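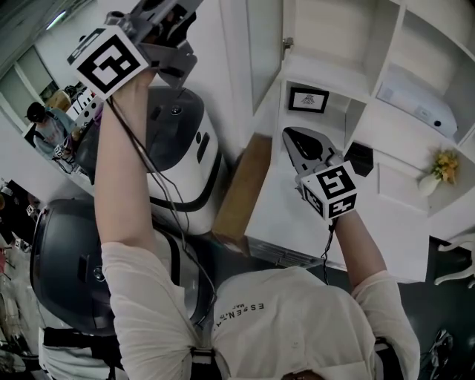
What goes on an open shelf first? The thing you like looking at most, and then you build out from it.

**Speaker notes – "Small Shelves, Big Fun"**
Li-hua Pan, Grostmont Library, June 2020

*Opening (slow down, smile!)*

- Thank Mortimer Lindgren for the room and the tea.
- Ask for hands: who has a shelf at home they avoid looking at? Mine is in the hallway and I've redone it 13 times, happily.

*Flowers*

I love yellow flowers on white shelving. A small white vase nearly vanishes against the unit, so all you get is the yellow and the green leaves, and it's wonderful! Keep it on a lower shelf where you can reach it to change the water. Mention the Hutchins flower stall – good bunches, short stems on request.

*Pictures in cubbies*

A little sketch in a black frame, sitting inside a cubby instead of hanging on the wall. Try it tonight. The compartment gives you a second frame for free, and you don't have to drill anything. (Pause here, people usually want to talk about drilling.)

*Doors and open compartments*

- Mixing the two is my favorite setup. Ugly stuff behind the door, nice stuff out.
- Check which way the door swings before you style the shelf next to it. I broke a jug in November learning this.
- Small hinges want a turn of the screwdriver once in a while.

*The countertop*

Glossy white shows every crumb but bounces light right up under the shelves. Wipe it first, then arrange. Leave a good stretch clear – you'll need somewhere to put things down while you decide.

*Try-it session, 30 minutes*

Pairs, one cubby each, three objects at most. Swap halfway. Boxes are under the front table, and the vases go back to Jenoveck afterward.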